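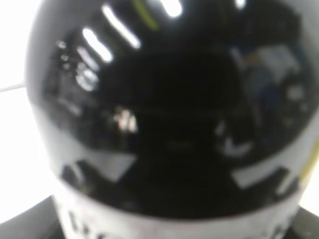
Gernach, gloss black dome

Print this page | E-mail this page

We've been waiting for the Gernach since last March, when Macarena Garrido brought the first sample into the showroom and hung it over the counter on a bit of old flex. It came down two days later only so that we could weigh it! Black shades can be gloomy things in a small room, but a proper gloss finish picks up every window and lamp near it and the whole corner seems to wake up.

The shade is spun from one sheet of aluminium, then lacquered and polished by hand at the Zorer works. Inside it's matt white, so you get plenty of light down on the table and very little glare if you're sitting to one side. We like it best hung low over a round table, with a warm bulb — the cold white ones make supper look like a dentist's.

Isauro Arriaga drew the shape, and he also did the Prieto wall light, so the two go together very nicely in a hallway. The curve is a bit fuller than on his older shades and I think it's the better for it.

Details

Weight: 1175 g without flex
Flex: 2225 mm black fabric, can be shortened by your electrician
Ceiling cup: 100 mm across, black
Fitting: E27, LED bulbs only, bulb not included
Dimming: yes, with a suitable bulb and switch
Use: indoors, dry rooms

Looking after it

Switch off and let the bulb cool. Dust first with something very soft (a clean make-up brush is brilliant), then wipe with a barely damp cloth and buff dry. No cream cleaners, please. Fingerprints do show on black, so put it up in the cotton gloves you'll find in the box.

The first run is 1000 shades, each with its number stamped inside the rim. A larger size is on the drawing board and we can't wait to see it.

Page updated January 22, 2025

Related items

Prieto wall light, gloss black
Judex table lamp
Judex floor lamp
Fabric flex by the metre
Ceiling hooks and cups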